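3.2 The table

We built the whole setup in a shared workshop, so the first thing we learned was that any surface we liked would be wanted by someone else by Wednesday. Our answer was cardboard. We covered one long table with it, ran blue tape across the top in a grid, and agreed with the other members that the grid was ours (the rest of the room was up for grabs, and still is). Cardboard is cheap, it forgives a gripper that comes down too low, and when a sheet gets chewed up we just put down a new one. We went through 5 sheets before July!

The tape started out as a way to put things back where they had been. After a while we were using the panels as addresses in our notes, and then Kaimal, our little task scheduler, started using them too. I'd love to say we planned that. Figure 2 has both arms over the table, with a mint-green object in the gripper of the nearer one, the bear tray in its panel, and a yellow cup on the drying rack at the far end. 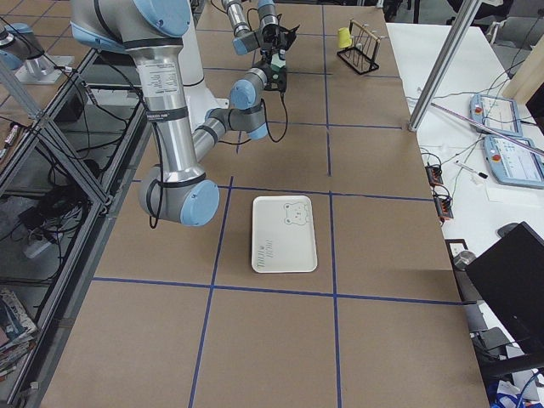 Figure 2. The taped work surface, with the equipment table alongside.

3.3 Wiring and control

I'll admit the wiring took longer than the arms did. We have two teach pendants, and we kept both within reach on the side table during every run, mostly for the stop buttons. Kaimal runs on an old desktop and talks to each controller separately, which made debugging slow but a lot less scary. My first version sent both arms their moves at once, and I spent 14 evenings chasing a timing bug that went away when I had one arm wait for the other.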